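Dustmont staff get a new deal on higher duties pay

Wednesday, November 27, 2019

If you've ever sat in your boss's chair for six weeks while they were off on long service leave, and then got to the end of it and discovered your pay hadn't budged, this one's for you. The Dustmont district council has finally rewritten its rules on acting appointments, and I've spent the better part of two evenings with the circular and a pot of tea so you don't have to.

The short version: from the first full pay period in February, anyone formally asked to act in a higher position gets paid for it after five working days in a row. The old rule was 20. Twenty! You could fill in for a team leader for most of a month, sign all the timesheets, cop all the phone calls, and go back to your own desk with a thank you email.

I did my own stint under the old rule at the Clandholm depot, years back now, and I'm told the wording hadn't changed a bit from the version I was handed. It lived in section 51 of the staff manual, which most of us never opened unless we were cross about something.

What's changed besides the number of days? A fair bit. The request to act now has to be in writing before you start (an email from your manager will do), and it has to say how much of the higher job you're taking on. If it's the lot, you get 100 per cent of the difference between your pay and the bottom step of the higher band. If it's only part of the job, the percentage has to be agreed up front and put in the same email. No more working it out afterwards in the corridor.

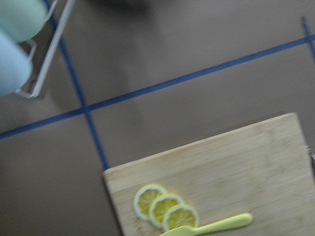
A reader at the Pikorora office wrote in to ask whether public holidays break the five days, and said her last acting spell was knocked back over exactly that. Good question, and I had to go back to the circular for it. They don't. Paragraph nine says a public holiday or a rostered day off counts as neither a working day nor a break, so you pick up the count again when you're next on. Sick leave is murkier — one day is fine, but two or more and the count starts over.

The bit I'm less thrilled about is promotion. A lot of people hoped time spent acting would count towards the service you need before applying for a permanent spot in the higher band. It does, sort of. You can claim up to 100 days, and only if they fall within the two years before you apply. Anyone who's been acting on and off for ages at one of the smaller offices will find most of it has dropped off the back.

There's no back pay either, apart from acting periods that are already running when the new rules kick in. Those switch over on the same date, and payroll reckons it'll have around 400 records to check by hand, so I'd be keeping my own copies of everything if I were you.

The wording was drafted with help from Fung, the consulting mob who did the leave policy last year, and I'll give them this much: it's readable. The form is one page. It's on the staff intranet under Pay and Conditions, and hard copies are at the front counter in Dustmont and Clandholm. Pikorora's are still on their way.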